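Divination » Pendulums » Getting started

How to set up and test a pendulum

The method below follows the Plirnlow layout, which uses a plain half-circle chart with 12 equal divisions. Any weighted pendulum will do. Hold the chain between thumb and forefinger with roughly 19 cm hanging free, and rest the elbow on the table.

Start with the chart turned face down. Let the weight hang still, then ask to be shown "yes" and wait for a steady swing. Do the same for "no". Note both directions before going further – they differ from one reader to the next.

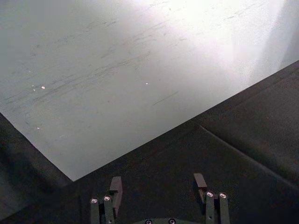 Repeat the pair 4 times. If the directions change, shorten the chain by 2 cm and start again. Once they hold, turn the chart over and place the weight above the centre point.

Ask one question at a time, worded so that a single division can answer it. Write down the division where the swing settles. A circular swing is read as "ask again" in Plirnlow, and as "no answer" in the older Bakos system, so keep to one or the other within a sitting.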